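홈 > 매장 운영 > 점검표 > 온라인 매장 정보 점검

온라인 매장 정보·리뷰 페이지 점검표 (코멘트 포함)

최종 업데이트: 11/03/2019

우리 가게 페이지, 마지막으로 손님 눈으로 읽어 본 게 언제인가요? 이번에 Zullunville 본점과 Zitdale 지점의 정보를 처음부터 끝까지 훑었는데, 고칠 게 나올 때마다 이상하게 신이 났습니다. 전화번호 한 줄만 바로잡아도 그 뒤로는 걸려 오는 전화가 달라지거든요! 항목마다 점검 결과를 적고, 할 말이 있는 곳에는 코멘트를 달았습니다. 다른 식당에서도 가져다 쓰셔도 됩니다.

1. 기본 정보

[완료] 상호 표기가 지도, 예약 페이지, 리뷰 사이트에서 모두 같은가
코멘트: 본점은 문제없음. Zitdale 지점은 띄어쓰기가 달라서 검색하면 두 가게처럼 나왔습니다. 중복 페이지 통합 신청까지 마쳤어요.

[완료] 주소와 층수, 출입구 위치
코멘트: 건물 뒤쪽 출입구 안내를 넣었습니다. 비 오는 날 정문 쪽에서 헤매다 전화하시는 분이 꽤 있었는데 이제 좀 줄겠지요.

[수정 필요] 전화번호
코멘트: 리뷰 사이트 한 곳에 이전하기 전 번호가 남아 있음. 수정 요청은 넣었고 반영 여부를 다시 봐야 합니다.

[수정 필요] 영업시간과 마지막 주문 시간
코멘트: 영업시간은 맞는데 마지막 주문 시간이 빠져 있습니다. 문 닫기 직전에 오셨다가 돌아가신 손님의 리뷰를 읽으니 정말 아깝더라고요. 12월 연말 영업시간도 정해지는 대로 바로 올릴 것.

2. 메뉴와 가격

[완료] 매장 메뉴판과 온라인 메뉴의 가격 일치
코멘트: 버거류는 전부 대조했습니다. 세트 가격 두 개가 예전 것이어서 그 자리에서 고쳤어요.

[완료] 판매를 끝낸 메뉴 삭제
코멘트: 여름 한정 메뉴가 아직도 맨 위에 떠 있었네요. 내렸습니다.

[수정 필요] 알레르기 유발 재료 표기
코멘트: 디저트 쪽이 약합니다. 견과류, 우유, 밀은 이름을 풀어서 쓰기. 기호만 있으면 휴대전화 화면에서는 잘 안 보여요. 주방에 재료표를 부탁해 두었고, 받으면 온라인과 매장용을 한꺼번에 바꿉니다.

[확인 중] 채식 메뉴 구분
코멘트: Fu 소스를 쓰는 메뉴는 채식으로 표시하기 전에 원재료를 납품처에 한 번 더 물어볼 것. 짐작으로 적으면 안 되는 칸입니다.
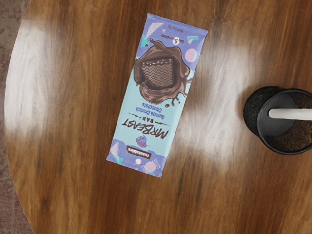 Parisa Jafarzadeh
매장 온라인 정보 담당

3. 리뷰 관리

제가 제일 좋아하는 부분입니다! 본점 리뷰가 거의 400건까지 쌓였는데, 커피 한 잔 옆에 두고 옛날 것부터 읽다 보면 시간 가는 줄 몰라요. 단골분들이 어떤 메뉴로 시작해서 어디에 정착하셨는지도 보이고요.

[완료] 새 리뷰 알림이 담당자에게 오는가
코멘트: 퇴사한 직원 메일로 가고 있던 것을 공용 메일로 변경.

[완료] 답글 기한 (리뷰가 올라온 뒤 3일 이내)
코멘트: 본점은 잘 지키고 있습니다. 주말에 밀린 것도 다음 영업일에 다 달려 있어서 읽다가 박수 쳤어요.

[수정 필요] 답글 문구
코멘트: Zitdale 지점 답글이 전부 똑같은 문장입니다. 손님이 양파 튀김 이야기를 하셨으면 양파 튀김 이야기로 답해 주세요. 길 필요 없습니다. 두 문장이면 충분하고, 손님 이름을 부를 때는 작성자명 그대로 씁니다.

[수정 필요] 불만 리뷰 처리 기록
코멘트: 답글만 있고 매장에서 뭘 했는지 기록이 없어요. 날짜, 메뉴, 조치 내용, 담당자를 Cinlow 공유 문서에 남깁니다. 주방에 전달한 내용도 같이 적어 주세요.

[완료] 리뷰를 대가로 한 할인이나 증정이 없는가
코멘트: 없음. 앞으로도 하지 않습니다. 계산대에 둘 안내 카드에는 “후기를 남겨 주시면 꼼꼼히 읽겠습니다”까지만 넣기로 했습니다.

4. 사진과 소개글

[완료] 대표 사진이 현재 매장 모습인가
코멘트: 본점은 간판 교체 후 사진으로 바꿨습니다. 훨씬 환해졌어요!

[수정 필요] 음식 사진과 실제 제공 모습의 차이
코멘트: 지점 치즈버거 사진은 예전 빵입니다. 새 빵으로 다시 찍을 것. 낮에 창가 자리에서 찍으면 조명을 따로 준비하지 않아도 됩니다.

[완료] 소개글 맞춤법
코멘트: 세 군데 고침. “패티를 매일 아침 빗습니다”가 그대로 올라가 있었습니다. 빚습니다!

[확인 중] 영문 소개글
코멘트: 번역을 받았는데 메뉴 이름이 한글판과 순서가 달라 대조 중.

5. 계정과 권한

[완료] 관리자 계정 목록 정리
코멘트: 지금 근무하는 사람만 남겼습니다. 지점 계정의 비밀번호는 점장님이 직접 변경.

[수정 필요] 2단계 인증
코멘트: 본점만 켜져 있음. 지점은 인증 문자를 받을 번호부터 정해야 합니다.

다음 점검 전까지 할 일

- 리뷰 사이트 전화번호 반영 확인
- 마지막 주문 시간 추가, 양쪽 매장 모두
- 디저트 알레르기 표기 교체
- 지점 답글 문구 새로 쓰기 (초안은 제가 먼저 써 볼게요, 하고 싶어서요!)
- 치즈버거 사진 재촬영
- 지점 2단계 인증 설정

빠진 항목이 보이면 공유 문서 맨 아래에 적어 주세요. 다음 점검은 12월, 연말 영업시간을 올린 뒤에 진행합니다.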